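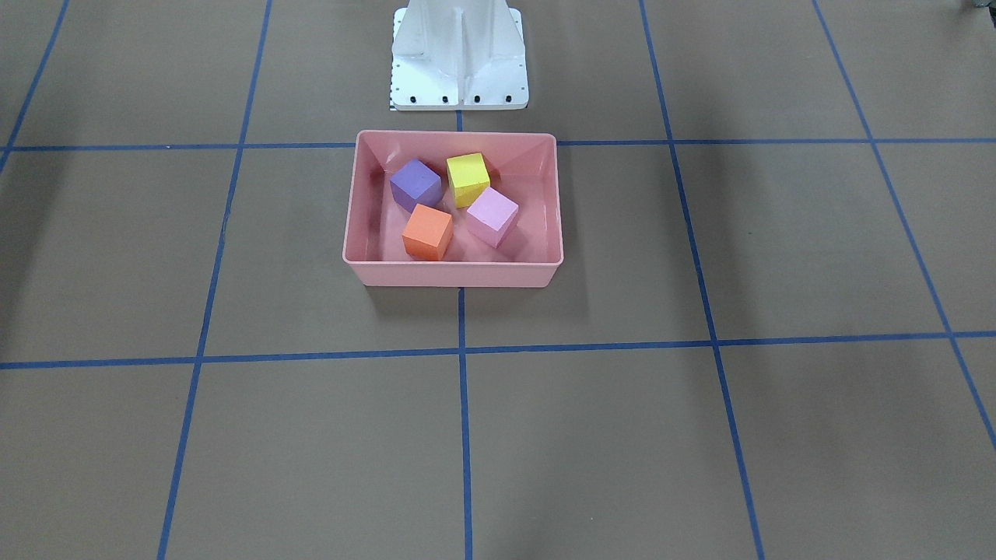 Dalgleish, January

I have been trying to give up sugar in my tea, on the advice of a dentist who charges like a barrister and hums while she works. Five weeks in, I can report that tea without sugar tastes like a wet fence.

My neighbour Teresa Kaczorowski gave it up years ago and says you stop noticing after a fortnight. Teresa also swims in the ocean in July, so I should have checked her credentials. She has brought me a tin of something called Fullora, a loose leaf with bits of orange peel in it, meant to be "naturally sweet". I've had two cups. The rest lives behind the flour.

What I hadn't reckoned on was how much of my social life ran on the stuff. Dariusz Kubiak up the road makes tea the way his mother did, in a glass, with enough sugar to stand the spoon up, and he took my refusal about as well as if I'd kicked the dog. He's since started offering me jam. Apparently jam in tea is a different matter entirely and doesn't count – I've chosen not to raise this with the dentist.

Biscuits were never part of the agreement. I was quite careful about that. Arvo tea now comes with a Scotch Finger, sometimes its mate as well, and on balance I suspect I'm eating more sugar than I was in December, only drier.

The follow-up appointment is at 10 in the morning, which at least gets it over before smoko. I plan to floss heavily the night before, as is traditional.

If anyone wants a nearly full tin of Fullora, I can leave it on the front step.

Search this blog Search Go

Contact | © Letters from Dalgleish | Back to top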